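Why Does Soap Get Things Clean?

My hands were purple last week. I'd been picking blackberries behind my house in Zodcombe, and I'd eaten a lot more than I'd put in the bucket, and when I came in I stuck my hands under the tap and rubbed and rubbed. Still purple! Then I used soap and most of it came off (not all of it, my thumbs stayed a bit pink until the weekend). So let's talk about soap, the slippery stuff that sits by the sink and hardly ever gets a story of its own.

Water and oil don't get along

Before we get to soap we need to talk about water. Water is made of teeny tiny bits called molecules, far too small to see, even with the microscope at school. Water molecules really like each other. They cling together, and that's why rain comes down in drops, and why you can fill a glass a tiny bit higher than the top before it spills. Try it with a dropper sometime, it's great.

Now, oil. Cooking oil, butter, the grease on a pizza box, the oil your own skin makes. Water molecules would much sooner hang on to each other than mix with oil, so they squeeze it out and the oil ends up in a blob by itself. You've seen this if you've ever looked closely at salad dressing that's been sitting in the fridge: two layers, one on top of the other.

A lot of the dirt on you is stuck on with oil. Dust and mud and germs all get caught in it, a bit like sprinkles on frosting. You can run water over it, and some of the loose stuff washes off, but the oily part just sits there.

A molecule with two ends

Soap molecules are long and skinny, and I always think of them as tadpoles. Each one has a head and a tail. The head loves water. The tail can't stand water, but it loves oil.

So what happens when you rub soap on greasy hands? The tails all go diving into the grease, and the heads stay on the outside, touching the water. More and more of them crowd in, until a little bit of grease is completely surrounded, tails in and heads out, like a pincushion. Scientists call one of these little balls a micelle. You say it "my-SELL." It's a good word to drop at dinner.

Now the water doesn't meet any oil at all. It only meets the heads, and it likes the heads! So when you rinse, the whole ball gets carried off down the drain with the grease trapped in the middle.

Rubbing helps a lot too, by the way. It breaks the big smears of grease into smaller ones so the soap can get all the way around them. That's why grown-ups go on and on about washing your hands for long enough. Twenty seconds is what they usually ask for.

What are the bubbles for?

I used to think the bubbles did the cleaning. I'd whip up a giant pile of foam in the bath and sit there waiting for it to work. But bubbles are mostly air with a very thin skin of soapy water around it. You can have soap that cleans really well and makes hardly any bubbles. They're fun though, and I'm not giving them up.

Who came up with it?

People have been making soap for a very, very long time. More than 2,000 years! The old way was to boil fat or oil together with ashes from a wood fire. I know, it sounds like the worst idea ever. Who'd wash with fat and ashes? But water that's been run through wood ash turns into something strong that changes the fat, and what you get at the end is soap.

Please don't try that one at home. The stuff that comes out of the ashes can burn your skin badly, and modern soap makers wear goggles and gloves when they work with anything like it.

There's a small soap shop in Nindmont that I love to visit, and they leave their bars on a shelf to dry and harden before they sell them. I went in April and the whole room smelled like oranges.

Soap for different jobs

Hand soap isn't the only kind of cleaner. Lots of cleaners aren't even true soap. They're called detergents, and they have heads and tails just like soap does, but they're made in a different way.

1. Shampoo. It lifts the oil out of your hair, and it's made to be gentle, though it still stings if it gets in your eyes.

2. Dish liquid. Great with grease. A couple of drops will do a whole sink.

3. Laundry detergent. The powder or liquid goes in a little drawer at the front on lots of machines, and water rushes through and carries it down to the clothes. Then the drum turns and tumbles everything, and that does the rubbing for you. 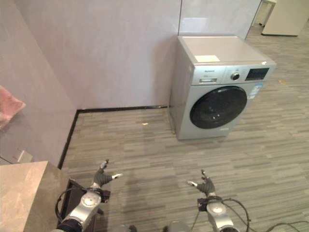 4. Bar soap. The oldest idea of the bunch, and still my favorite. It lasts longer if you keep it out of puddles.

Try the pepper trick

You'll need a plate with a rim, some water, ground black pepper and one drop of dish liquid.

Pour water onto the plate until the bottom is covered. Shake pepper over it until the top looks speckly. Poke your finger in the middle. Not much happens, right? Now put the drop of dish liquid on your fingertip and poke it again.

Whoosh! The pepper shoots out to the edges. The water on top was pulling on itself evenly, like a stretched sheet, and the soap made the pull weaker in the middle. The water at the sides pulled harder and took the pepper along for the ride.

If you want to do it again, rinse the plate really well first. I forgot to, and my second try just sat there looking like soup.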